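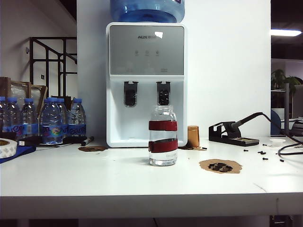 Slide 1. Bench-top bottled-water dispenser, glass bottle in front.

Morning, everyone. I'm Conceição Morais and I look after the water program for Renden Shire. I've got 25 minutes, questions at the end.

Slide 2. Start with the town. Tutstead has 1,539 people and one bore. The old main from the bore to the Paiva Street tank is asbestos cement, laid in sections, and we don't have drawings for all of it.

Slide 3. Complaints. Most were about taste and colour. Very few were about pressure, which surprised the engineers. Pause here, let them read the map.

Slide 4. What we asked. We sent a one-page survey to every household and got 364 back. Biggest single answer: people boil it or buy it. Some 500 litres of packaged water a week goes out of the general store, going by the owner's own figures.

Slide 5. Garkamura comparison. Same aquifer, newer pipe, hardly any complaints. Don't spend long on the chemistry. If anyone wants the manganese results, they're in the handout.

Slide 6. Flushing. We now flush the dead ends at night and letterbox the street the day before. Mention the laundry complaints from the first round, when the notices went out late.

Slide 7. Costs. Replacing the first section of main comes out of this year's capital budget. The second section is unfunded. Say that plainly.

Slide 8. Contact details. Leave up during questions.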